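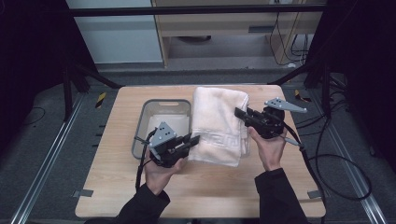
Minutes written by the secretary of the Rustard Allotment Society -- posted July 10, 2024

Home | Plots | Minutes | Seed Exchange | Contact

Present were 15 members, and two members sent their excuses. The meeting opened a little late while we waited for the key to the upper room.

1. Minutes of the May meeting
The minutes were read and accepted. One correction was made: the plot given up in spring is plot 9, not plot 4.

2. Water
The pump at the Anska side is again losing pressure in the evening. Several members reported that the hose reaches only the first row of beans. The offer from Marer for a new pump was discussed. It includes the fitting but not the pipe, and the members found this not clear enough. The secretary will write to Marer and ask for one price with everything inside. Until then, watering on the Anska side is to be done before breakfast where possible.
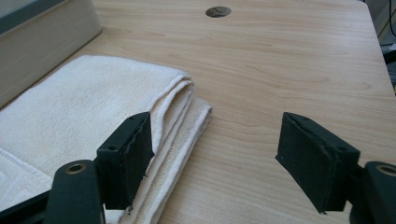
A member asked if the old tank could be kept in use as a reserve. This was agreed, on condition that it gets a cover before the hot weeks.

3. Compost
There was a long talk on the two large heaps behind the shed. Potato leaves with blight were again found in one of them. It was decided that sick plants must go home in a bag and not on the heap. A notice will be put on the gate.

4. Hamada path
The path to the Hamada plots is overgrown with brambles -- one member could not pass with a wheelbarrow. A work morning will be held, and the date will be put on the board. Please bring own gloves and cutters.

5. Waiting list
Four families are waiting for a plot. Plot 9 goes to the first on the list. The proposal to divide the larger plots in half was put to a vote and did not pass.

6. Other matters
The shed must be locked by the last person who leaves. The borrowed strimmer has not come back, and the member who has it is asked to return it.

The next meeting will be in the same room.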